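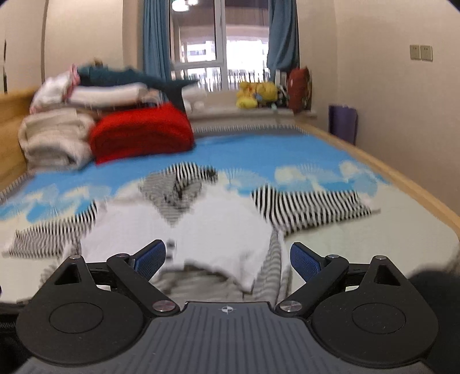

Sky blue bedspread with the white clouds

Last updated: April

Home Forums Bedding & Linens Search Log in

Thread: Washing printed bedspreads without killing the color

mokeo_mornings
OK, bedding people, I need opinions. The spread at the top is on the bed in our spare room and I love it more than a grown adult should. It's the third printed spread I've owned and the first two both went chalky on me. The last one was a deep green leaf thing from Vinetti and after one summer it looked like somebody had dusted it with flour.

So what are you all doing? I've been using cold water, regular liquid detergent, low dryer. My mother-in-law swears by a cup of white vinegar in the rinse and says I'm ruining everything I own with softener. My sister says vinegar eats the rubber seals in the washer. I don't want to buy a new washer OR a new bedspread.

Front loader, if that matters. Hard water, which I'm guessing matters a lot.

tess_in_the_attic
Hard water is your chalk! I'd put money on it. We moved from a soft water town to a very hard one and everything dark got that gray film within a couple of months. The print was fine underneath. I soaked a navy quilt in the tub with a scoop of plain water softener powder (the laundry kind, not fabric softener, different stuff entirely) and the water came out looking like dishwater and the quilt came out navy.

Try that on the Vinetti one before you give up on it. If you still have it.

mokeo_mornings
I still have it, it's on the dog's couch. I'll try it this weekend!

Diveck
Turn it inside out, or if it's a single layer fold it print side in and pin the corners with a couple of big safety pins. Most of the fading on printed cotton is just rubbing. It rubs on the drum and it rubs on itself. Also stop packing the machine. A bedspread should go in alone, and if you have to punch it down to close the door then it's a laundromat job.

I take ours to the big machines at the place on Rutherford. Costs me 5 bucks and it's done in 23 minutes.

quiltsandcoffee
Second the laundromat, but please run your hand around the drum first. I once got somebody's orange crayon all over a cream matelasse.

Rawiri Nepia
I'll be the grump and disagree about the pins. I pinned a spread years ago, one of them popped open mid-spin and I got a rip as long as my arm. Folded print side in and basted with a few long stitches of sewing thread is safer. Takes ten minutes and you just pull the thread after.

On vinegar, I used it for years and my seals were fine, but I also couldn't tell you that it did a thing for the color. I quit because I was tired of buying jugs of it.

Diveck
Ten minutes of sewing to wash a blanket. No thanks, Rawiri. Buy better pins.

Rawiri Nepia
Come look at the rip, I've still got it.

Irén Lakatos
I did alterations and dry cleaning counter work for a long time so here's my two cents. Vinegar doesn't "set" dye. That's an old story from when people dyed wool at home with acid dyes, and it got passed down to cotton, where it does nothing of the kind. If a modern printed cotton is going to bleed, it'll bleed, and what you can do is wash it cold, wash it short and get it out of the machine as soon as it stops. The worst bleeding I ever saw was always from wet things left sitting in a heap.

Tess is right about minerals. I'd add that too much detergent leaves the same kind of film. Most people use double what they need. Cut it in half and see if your towels change.

As for pins or basting, a big mesh bag will do either job. You're both welcome.

tess_in_the_attic
Irén do you have a bag big enough for a queen? I've only found ones for sweaters.

Irén Lakatos
I sewed mine from an old curtain sheer. But a duvet cover with a zipper works too, I've done that plenty. Just not a red one!

pinto_bean_kate
Has anybody mentioned the sun yet? We had a blue spread in a south-facing bedroom and the half by the window went two shades lighter than the half by the wall. No washing trick was going to fix that. Now I flip it end to end every time I change the sheets so at least it fades even, and I pull the shades when we leave for work.

And don't line dry prints in full sun. I know it smells wonderful. Dry them in the shade or hang them wrong side out.

mokeo_mornings
Ugh, Kate, I line dry everything. Right side out. In full sun. I think I may have found the culprit and it's me.

Does low dryer beat the line then? I always thought the dryer was the bad guy.

pinto_bean_kate
For color, I'd say low dryer for a little while, then over the shower rod. For wear and tear the line is kinder. I do half and half.

Diveck
Dryer all the way, low, couple of clean tennis balls. Life's short.

quiltsandcoffee
My dryer leaves big spreads in a hot dry ball with a soggy middle no matter what I do, so I'm with the shower rod crowd. If you do use the dryer, stop it halfway, drag the thing out, shake it and put it back in the other way around.

Also how often are people washing these? I do the sheets every week but the spread maybe once a season, unless the cat has been sick on it. I fold it down at night so it isn't getting much skin on it.

Rawiri Nepia
Once a month here. Kids sit on ours with toast.

tess_in_the_attic
Once a season would gross me out, sorry, quilts! But I sleep with two dogs, so my standards are shaped by that.

mokeo_mornings
Update on the Vinetti. I soaked it overnight in the tub with the softener powder like Tess said, then half the usual detergent, cold, folded print side in. I used thread, sorry Diveck, I didn't own any big pins. It's a lot greener! There's still a pale stripe down one side and I'm pretty sure that one is the sun, so Kate gets a point too. The tub water was disgusting.

So the cloud one gets the same routine from now on and it's drying in the hallway. The dog is getting an old towel.

Irén Lakatos
Good! Rinse the tub well, that powder is slippery.

Replies: 23 Views: 492

Related threads
Best mattress pad for a bed that runs hot (126 replies)
Getting cat hair off chenille
Is a sateen finish supposed to pill?
Where to buy extra-long twin spreads
Old quilt, musty smell, what now?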